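Part 3: Setting up your Pilero and taking the first readings

Right, you've got the batteries in and the date sorted (if you haven't, go back to Part 2, I'll wait). Now for the bit everyone wants to get to. I wrote this guide for people borrowing a blood pressure monitor from the Stundonby loan shelf, and I use the same model at home myself, so what follows is how I do it, with the bits of the printed booklet I think matter.

You'll need the Pilero monitor, the Kuhlmann cuff with its grey tube, a chair with a proper back, and the paper diary sheet. The Wundano app is optional. I like it, plenty of people can't be bothered, and the diary does the same job.

Fitting the cuff

1. Check the size. Measure round your bare upper arm, halfway between shoulder and elbow, and compare it with the range printed on the cuff. If you're outside the range, swap it. Please don't make do!

2. Push the tube into the socket on the left side of the monitor until it clicks. Mine needs a proper shove.

3. Slide the cuff up your bare arm and stop a couple of fingers' width above the elbow crease. The tube should run down the inside of your arm.

4. Close it so that you can get two fingertips under the edge. Snug, like a sock.

Note: pushing a sleeve up into a tight roll is as bad as leaving it down. Take the arm out of the jumper altogether.

Caution: if you've had lymph node surgery on one side, or you have a dialysis fistula, ask your nurse which arm to use before you go any further.

Getting ready

5. Go to the loo first. I'm serious, a full bladder can push the numbers up.

6. No tea, coffee, cigarettes or exercise for half an hour beforehand.

7. Sit with your back supported and your feet flat, and rest quietly for five minutes. No telly, no phone, no chatting to the dog.

8. If you've been asked for a standing reading as well, do the sitting ones first, then stand up and wait for as long as your nurse has told you. Keep a chair within reach, and sit straight back down if you feel dizzy.

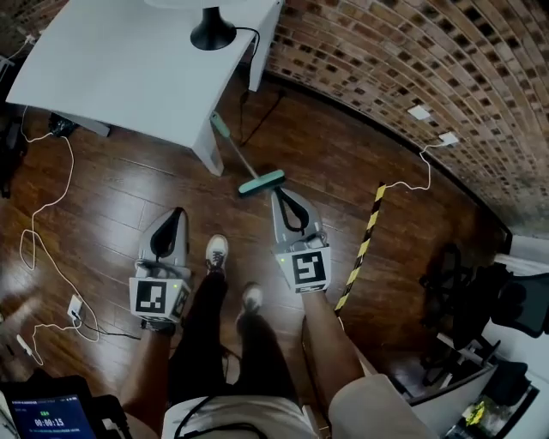

On your feet, trainers on, wooden floor.

Taking the reading

9. Rest your arm so the cuff is level with your heart. A cushion helps, especially if your table is on the low side.

10. Press the big round button and keep still. The cuff will squeeze harder than you expect the first time, then let go slowly.

11. Write down all three numbers: top, bottom and pulse. If the screen says 82 for the bottom number, write 82. Don't round it to 80 to be tidy (I did this for weeks and got a telling-off).

12. Wait a minute, then do it again.

Note: if the two readings are miles apart, take a third and write that down too. You don't get to throw away the one you don't like.

Caution: if your reading is 180 or more on top, or 120 or more on the bottom, rest and repeat it. If it's still that high, get medical advice the same day. With chest pain, trouble breathing, weakness, confusion or a change in your sight or speech, ring 999 and forget about the diary.

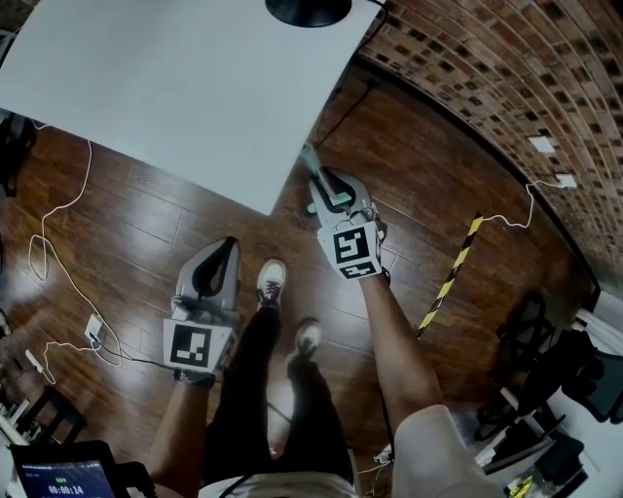
Where you sit makes more difference than I used to think, so pick one spot and use it morning and evening. I started off on the sofa, which was lovely and comfy and far too squashy to keep my back straight, and then moved to the kitchen. Any steady table will do. A plain white top like the one in the photo would suit me nicely, although I'd slide that round black base further from the edge before I put my elbow anywhere near it. Leave enough space for the diary and a pen, and turn the monitor so you can read it without twisting round.

Pairing with the Wundano app (skip this if you're using paper)

13. Turn on Bluetooth on your phone and open the app.

14. Hold down the memory button on the monitor until the little symbol flashes.

15. Tap Add Device, choose Pilero and type in 1588 when it asks.

The monitor holds 495 readings, and after that it starts writing over the oldest ones. Clear the memory before you bring it back to the shelf, please. The steps for that are in Part 4, along with what the error codes mean.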